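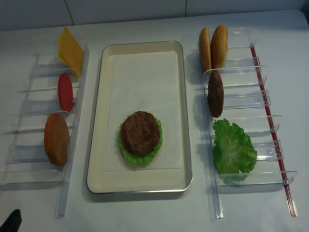
Chapter 5
Cold-Side Layout and the Assembly of Layered Items

5.1 Scope of the chapter

The previous chapter dealt with the cooking of patties and the holding of cooked product. This chapter covers the stage that follows, in which separate components are brought together into a single stacked item. The burger is used as the main case throughout. The same principles apply to filled rolls and open sandwiches, which are treated briefly in section 5.6.

Assembly is often regarded as the simplest task in a small kitchen. It is also the stage at which portion errors, mixed orders and damaged items most often enter the process, and most of these can be traced to the arrangement of the station.

5.2 Terms used

Build: the full ordered list of components in one item, read from the bottom upwards.
Base: the lowest component of the build as placed on the liner.
Crown: the top component, normally the upper half of the bun.
Partial build: any stack to which at least one component has still to be added.
Tray: the shallow, rimmed container in which the build takes place.
Liner: the sheet of paper laid on the flat bottom of the tray.
Rack: a slotted holder placed beside the tray, from which single components are taken.

5.3 The three-zone station

The layout adopted in this book is the Wedbridge layout, named after the training kitchen in which it was first taught. The tray occupies the centre zone, with its long side running away from the worker. One rack stands to the left and one to the right. Each slot holds one component, and flat components such as cheese and sliced tomato stand on edge so that they can be gripped without touching the faces.

Clear acrylic racks are preferred, as the contents of each slot can be checked from either side. A pale work surface is also of use: fragments of lettuce and drops of tomato juice show up readily against it.

The liner should lie flat and reach close to the sides of the tray. Folds beneath the base will tilt the stack, and the tilt grows with each layer added.

5.4 Order of the build

The order in which components are stacked depends on the menu. In the partial build at the head of this chapter, lettuce forms the base, with tomato above it and the patty on top. Other builds place the patty directly on the lower bun – the Cattaneo order, discussed in section 5.5 – and keep the leaf for the upper layers.

Two rules hold for any order. First, a slippery component should not be placed directly against another slippery component. Secondly, each layer should be centred on the one below it before the next is added. A patty that sits off-centre should be corrected at once; a correction made through two further layers usually tears the leaf.

Table 5.1 compares the two orders over a trial of 200 builds. The points to note are the number of corrections per item and the layer at which each was made.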